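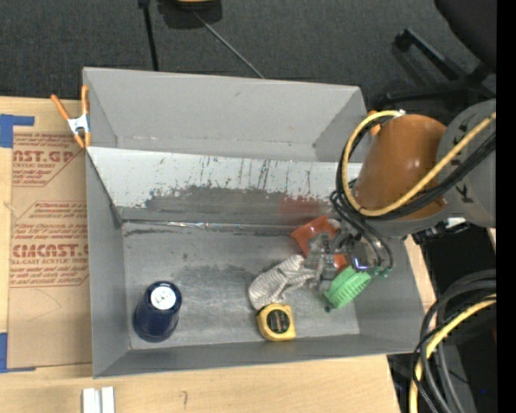 November, half past nine at night

Spent most of today on the money. Huw wants the equipment plan by the end of the month and I have been putting it off, so I shut the door after lunch and got the quotes out.

The Dokix people have finally come back about a second gripper. It is 2142 with the cable and the mounting plate, before VAT. The Kelemen one is 2701 and I can't find anything in the sheet that explains the difference, apart from a longer warranty and a softer grip on the fingers. Mali says the softer grip matters. She has been running the bin picking all month and she says anything limp, the glove above all, is where the time goes. Hard things with a decent edge she is not worried about. I asked her to write that down in two lines so I can put it in front of Huw, and she did it before I had finished my tea.

Huw's limit for a single item without a second signature is 2000. So both of them are over. I did wonder about asking Dokix to put the mounting plate on a separate invoice, but Ifor got told off for doing that with the compressor and I don't want the same conversation. Two signatures, then. Dilwyn is the other name and he is away until next week, so it will have to wait for him.

Things I have put down as needed:

Gripper, one of the two above.
Spare set of fingers for whichever we choose.
A proper bin. The metal one is scratched and the sloped panel has a long worn patch. Ifor thinks we can reline it and carry on. I have put in for a new one anyway and he can argue it down.
Fixings to hold the bin. We are using orange spring clamps and I would like brackets bolted to the table.
Cable guides for the arm. The yellow cable goes round in a big loop and Mali doesn't like it.
More acrylic sheet. I keep forgetting this one. Plerton's price only holds to the end of the month.

Things I have taken off:

The second arm. It was never going to go through this year. Rhydian was good about it. He said he would sooner have one arm that works all day than two that share a controller, and I wrote that in the notes too as it may be useful if anybody asks.
The conveyor. Nobody has measured the room for it.
New chairs.

Rhydian came in at four and we went through the running costs. I had left out the service visit altogether, which was stupid. Hedisier charge for the travel as well as the day, and they come twice a year. He also thinks I should put in a line for the objects themselves. We have always brought in whatever was in a drawer at home, a bottle, a tape measure and so on, and then things get broken or go home again and the next set of results can't be compared with the last. He wants two of everything, bought at the same time, one set kept in the cupboard. It won't cost much. I have put it under consumables.

Still to do: ring Kelemen and ask whether the warranty covers the fingers. Ask them about delivery as well - the last order from them sat in a depot for ages. Get the bin measured inside, not outside. Check with Ifor whether the old gripper is worth anything in part exchange, though I doubt it.

If it was left to me I would go for the Kelemen. It is a lot more to ask for, and Huw will want to see some numbers, so Mali is going to do a morning on soft things only and write down every miss. I said I would sit with her for the first hour.

Rain all the way home. Leftover soup, then bed.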